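Support > Hand Tool > Faults and Safety > Fingers do not hold the object

7.3 Object slips or falls during grasp (fault code 2438)

This section explains what to do when the Suketti hand tool reports fault 2438, or when an object slips from the fingers and no fault is reported. Both cases have usually the same cause: the finger pads touch the object at different moments, so one pad pushes before the other pad holds.

The fault is most common with small jars of glass. The wall is smooth, and a full jar is heavy for its size. If the jar falls from the height of the shelf it can break, so please read the caution first.

CAUTION: Broken glass. Wear safety glasses and closed shoes. Do not try to catch a falling object with your free hand. If glass breaks, switch off the tool before you clean the table, and check both pads for small pieces.

CAUTION: Pinch point. The fingers can close without warning while a fault is active. Keep your hand out of the gap.

Before you start, open the Pilus log window and write down the last closing force. You will need this value in step 5.

1. Press the stop button on the handle and wait 4 seconds. The status light must change from red to white.

2. Open the fingers completely. Wipe both pads with a dry cloth. Do not use alcohol, it makes the pad surface hard.

3. Check the screws of each finger. If a screw turns by hand, tighten it and restart the tool before you continue.

4. Bring the open fingers to the object again, from above and in front. The object must stand in the gap between the two pads, and nothing else may be in the gap. Choose an object with a straight wall for this test. A small glass jar with a steel lid is suitable, also when it is filled.
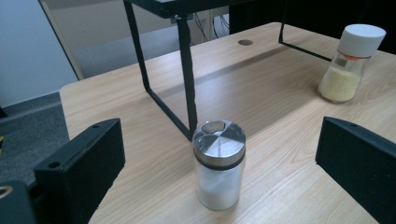 If the object is closer to one finger, move the tool sideways and not the object. A small difference is permitted, but with a large difference the fault will come back. Look also for stand legs and other jars near the path of the fingers.

5. Set the closing force to 600 in the Pilus window and close the fingers slowly. If the log showed a value over 1000, do not use this value again - it can crack thin glass.

6. Lift the object a little above the table and hold it there. Keep the tool level. If the object turns or slides, put it down and repeat from step 2.

7. Clear the fault in the log window and save the new force value.

Note: Grip the glass body and not the lid. A lid can turn or come off during the lift, and the tool does not detect this as a fault.

Note: If the fault returns after two repeats, the pads are probably worn. Order the pad set Ciko and follow section 8.1 for the replacement. Tools with the older Baloch handle need the adapter plate too.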